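Orkum is hiring a budget research assistant for its state policy desk in Dunmore. You would track how the legislature pays for disaster relief: which bills pass, which accounts the money comes from, and how long towns wait for it.

The job is part time and runs through December. Pay is $3,000 a month. You need to be able to read an appropriations bill and write a clear one-page summary of it. A degree is not required.

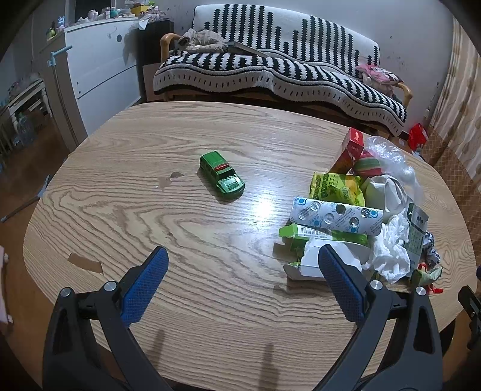 Most of the work can be done from home, but you must attend floor votes in person when the relief bills come up. We pay mileage beyond 60 miles.

Send a resume and one writing sample of no more than 2,000 words to the Orkum hiring desk, Room 782, Totgate Building, Dunmore. Applications are due 23 July 2026.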